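Home | Syllabus | Readings | Handouts | Office Hours

Handout 4: Reading a Spec Sheet Before You Buy a Laptop

Welcome back, everyone! I hope the break was kind to you. Today we're going to spend our whole session on spec sheets, those long gray tables at the bottom of a product page that most of us scroll right past (I did for years, and I have a drawer of bad purchases to show for it).

Start with the battery, as it's the number people ask me for most often. A maker will print something like "up to 39 hours," and you have to look for the tiny note that says how they got there. Usually it's a video playing on a loop with the screen turned down and the Wi-Fi off. Your own day of email and twenty open tabs will look very different. When you compare two laptops, find the battery's size in watt-hours and use that, and then read a couple of hands-on reviews where somebody worked on the thing for a whole afternoon.

Next is memory. Please check whether it's soldered down! If it is, what you buy is what you keep. If there's a slot, you can start small and add more when prices drop. Storage is easier to live with, and an outside drive will get you through.

Screens come with a brightness figure, given in nits. For our class exercise we'll use the Dukby sheet, which lists 406 nits, and the Fenside sheet, which lists no figure at all – and a blank like that is worth writing down in your notes. Ask the store. Azlan Wuisan did this for his project in November and got three different answers from three people, so he went and looked at the screen by a window himself, and I was very pleased with him.

Ports: draw them. I mean it, a little pencil sketch of each side. Two sockets can look the same and do quite different jobs, and only one of them may charge the laptop.

For next time, pick any two laptops and fill in the blank table, then write half a page on which one you'd choose for a relative and why.
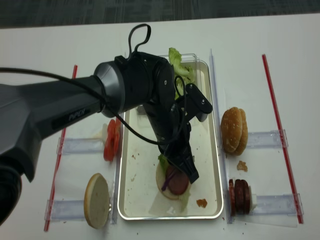 Keep your half page plain, too. Write it so that your relative could read it over breakfast, and if you need a word like "refresh rate," stop and say what it means. Intan Tambunan has kindly offered to swap drafts with anyone who'd like a second reader, so do find her after class.

Related handouts
- Handout 3: What a Warranty Covers
- Handout 5: Comparing the Lau and Divness Tablets
- Handout 6: Buying Used

Last updated: 3 January 2024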